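Ticket 119: Front desk phone drops to silence mid-call, then comes back
Status: Closed (see last entry)
Opened: 26 March 2023
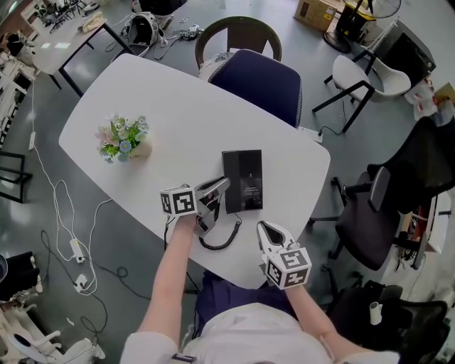 The phone at the Trura Street reception goes quiet in the middle of calls. The line stays up, the caller can still hear us, and we hear nothing at all for nine seconds or so of what I assume is complaining. Then the sound comes back as if nothing happened. It's the black corded one that shares the white table with the potted flowers, the coiled cord running down toward the front edge, and I mention the cord because everyone who walks past the desk has already told me it's the cord. The desk takes most of the booking calls for the building, so I'd like this looked at before the summer rush in July.

Entry 1, front desk
Restarted the phone. Restarted it again with more feeling. Same thing on the next call.

Entry 2, IT
Please confirm whether it happens on internal calls too. Please also confirm that the handset cord clicks in at both ends.

Entry 3, front desk
It clicks at both ends. I unplugged it and clicked it back in while on hold with the carrier, which ended the hold, and I got to start over. Internal calls are fine. I rang the kitchen and talked about soup for longer than either of us wanted and it never cut out.

Entry 4, IT
Internal fine, outside calls bad. That takes the cord out of it, and probably the handset too. I've swapped the cord anyway so people will stop emailing me about the cord.

Entry 5, front desk
New cord is in. It's shorter than the old one. The fault is the same length.

Entry 6, IT
Opened a case with Lurnico, who supply the outside lines. Their first reply suggested we restart the phone. Their second reply was a survey about the first reply. I gave it 3 out of 10 and have now been assigned a senior technician.

Entry 7, IT
Lurnico want times. Could the desk please write down the time of each dropout for a full day, and whether the call came in or went out?

Entry 8, front desk
Done. List is in the shared folder under "phone misery." Incoming calls only. It's fine early on and gets bad right after we open, then again after lunch. One caller took the silence as a chance to read me her whole card number twice, and I heard neither.

Entry 9, IT
Useful list, thank you. I've deleted nothing from it, including the remarks. The bad stretches line up with the times the Skanora booking system copies its records over to the other office. It's set to send them in batches of 1,000 at full speed. I asked Skanora support if that could be slowed down. They said there is a setting for it, and that the setting is in a menu we don't have.

Entry 10, IT
Skanora have turned on the menu. I capped the transfer speed. Please try a normal day.

Entry 11, front desk
Better! Still got two dropouts after lunch, both short. I'm told I said "hello?" so many times that a visitor answered me.

Entry 12, IT
Getting closer. The router (a Fujimoto, older than the carpet) is supposed to put voice ahead of everything else. The rule for that was there, switched on, and pointing at the address of the previous phone system. It has been faithfully protecting a phone system that went in the dumpster before I worked here. Outgoing sound was squeezing through fine, incoming was waiting in line behind the booking records. Rule now points at the right place.

Entry 13, front desk
Full day, no dropouts. I made it through a parking dispute without missing a word, so there's a downside.

Entry 14, IT
Leaving this open for 3 more days. Notes for whoever gets the next one: check the voice priority rule any time phone equipment is replaced, and compare the dropout times with the transfer schedule before buying anything. I put the transfer cap in the settings sheet along with the old value. Please don't raise it without asking.

Entry 15, front desk
Three days, nothing. Can I have the long cord back? I can't reach the calendar with this one.

Entry 16, IT
Long cord is in your mail slot. Lurnico case closed at their end, with another survey. Closing this ticket.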